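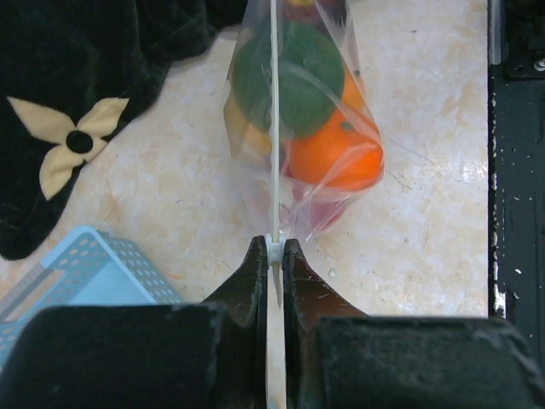 By Anselm Okray

The sales sheet for the Flundiletti cell gives fingertip care one line: "Wipe as needed." The people who run one in the back of the Ferkstead produce depot keep a binder on it.

I went to see the cell because I'd been told it looked after itself. It bags fruit, closes the bag and passes it along, and between shifts, the brochure says, it recalibrates. What I watched was a technician bent over a marble-patterned counter with a bag of fruit, an orange showing bright through the plastic, checking whether two black fingertips still met where the software believed they met.

The check is simple enough. A thin white rod goes between the tips, the jaws close on it and on the little white collar it carries, and you look. If the rod stands straight in the gap, fine. If it leans, one tip has worn more than its partner, and you get out the driver and start over.

Those tips are matte black when new and they don't stay that way. The pair I saw had pale scuffs and fine scratches, and dust on top of that. Does it matter? The maker says no. The binder says a pair lasts 90 shifts before clear plastic starts slipping, and a replacement pair, fitted, came to $1,876 on the last invoice. I asked Flundiletti about the gap between those two views and got a link to the brochure.

Crinkled bags are the hard part. A box has edges. A bag of mixed fruit gathers differently every time, and the wrist camera has to find the narrow end among all those white highlights. Setup took 2 days in November, most of it spent on lighting, and the lights have been moved 2 times since.

Hultska, which services the cell under contract, calls all this normal for the type. I believe them. I'd only point out that the depot bought the thing to free up a pair of hands, and whenever I looked over, a pair of hands was in there with a rag and a hex key.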